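Visit report, Vurarel dual-arm cell, 3/15/24

I went to Vurarel to look at a handover fault that has held up the carton trial for Grernonik. The fault is simple to state. The left arm picks up an open carton, the right arm is meant to take the other end, and at some point during the exchange the left gripper opens before the right one has a hold. The carton drops. The log then reports a completed handover.

The drop itself is a few inches and does no harm. The false "complete" is the serious part, as the next motion starts on the strength of it.

Masaru Ishida had the logs for the last 91 handovers. Nine ended in a drop, and all nine were logged as good. None occurred with a closed, taped carton. Every one was with an open box, and we spent most of the morning on what the fingers have to work with on that kind of target: thin edges, creased flaps, and a wall that bends when pushed. 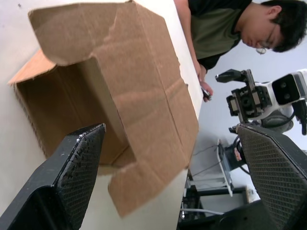
Ratih Sutanto did not accept that the flaps were the cause. Her position was that a soft flap explains a poor grip but cannot explain a wrong report, and that fixing the carton would only hide the second problem. I agree with her, and the rest of the visit went that way.

The release condition turned out to be a single test. If the right gripper draws more than a set current while closing, the controller calls it contact and tells the left gripper to let go. A flap folding between the fingers is enough to pass. So is cable drag, at least in principle. The threshold had been lowered last June, when the cell was handling light pouches, and was never put back.

Two other points came up:

- Finger position is recorded but not used in the release decision. In the nine bad cases the right fingers had closed almost fully, far past the width of a carton wall with any load on it.
- The approach pose is taught once, with both arms facing over the middle of the table. It is not corrected for where the carton sits or which way it is turned.
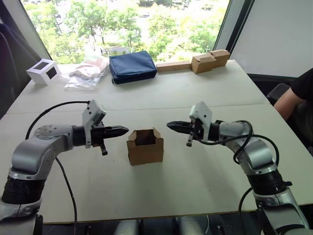

Would a position check alone have caught all nine? Masaru ran it against the stored data while we waited, and the answer was eight. The ninth had a doubled flap that held the fingers apart at a believable width.

For that case he proposes a short pull test. The right arm moves back 9 mm with both grippers closed, and the left wrist should see the force. If it sees nothing, there is no release and the cell stops with a fault. The added time is small next to the current cycle of 26 seconds.

The moment that matters is the one just before the right fingers close, with the left gripper carrying the whole weight and the far end of the box free to swing. 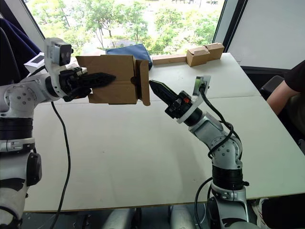
During that interval the stop behavior also needs work. A protective stop on the right arm leaves the left one powered and holding, as it should, but the restart routine opens both grippers to reach a known state. Anyone reaching under the carton to clear it would have no warning. I asked for the restart to need a separate confirmation before either gripper opens.

Actions agreed: threshold restored, position check added, pull test written, restart changed. After that, 40 handovers with open cartons, logged by hand alongside the controller. Until the two records match, the Grernonik trial stays on hold.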